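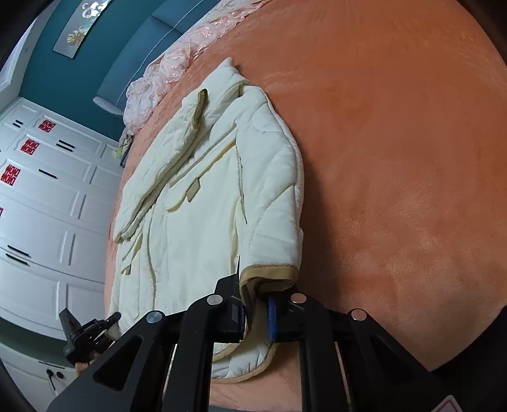

24th February

Quilted samples, wash and dry trials, continued from the November notes.

Finished the last of the wash cycles for the Brovar fill this morning. Sample 374 is the polyester batting at the heavier weight, 776 is the same shell with the recycled batting from Clemon. Both were cut from the same bolt and stitched on the Farnow machine with the same thread, so any difference should be down to the fill.

Settings as before: front loader, gentle cycle, cold, half dose of liquid detergent, no softener. Tumble on low with 2 dryer balls. I let each sample rest flat overnight before measuring. In November I measured straight out of the dryer and the numbers jumped all over, so I have crossed those out in the binder and they should not be used for the report.

Loft. 374 has held up. The thickness at the center of the channels is close enough to the unwashed control that I could not tell them apart by hand. 776 has gone thin at the seams and lumpy in the middle of the wide channels. The narrow channels are better. Clodagh thinks the recycled batting has a shorter fiber and needs a closer stitch line to stay put. I would like to see that tested before we say it to anyone at Clemon.

Length. Both lost a little in the lengthwise direction and almost nothing across. The pull is worst where quilting lines curve. The straight-line panels stayed flat. On the curved ones the lining puckers along the inside of the bend and does not press out. I steamed one corner of 776 to check and it came back as soon as it cooled. Left the other corners alone.

Binding. The bias binding is the weak spot on both. Stitching is fine but the binding has taken up more than the shell and is drawing the edge in. We did not pre-shrink it. Ní Chonaill supplied the binding as pre-shrunk, so either it was not or it was the wrong roll. Roll label is taped to the inside back cover. Need to call them.

Color. No transfer onto the white cotton strip from the shell. A faint tinge from the binding on the first wash, none after that. Strips are in the envelope, marked in pencil. Please don't use marker on them, the last set bled and we had to repeat it.

Dryer: the lint trap was full when I started, from someone else's load. Cleaned it and ran the first sample again. Drying time for a full 776 was 128 minutes on low, too long for a care label that says tumble dry low and nothing else. 374 was done well before that. I opened the lining on 776 at the bottom edge and the batting was still damp in the thick lumps at the time the dryer sensor stopped, so the 128 includes a second run on the timer.

To do:
Recut the binding strips, soak and dry them first, sew to a fresh panel.
One panel of 776 with the stitch lines moved closer. Clodagh to mark it up.
Weigh everything dry before washing. I forgot for 374 and only have the after weight.
Order more needles, we are down to the ballpoint ones.
Ask Clemon for the fiber length on the batting sheet, the one we have leaves it blank.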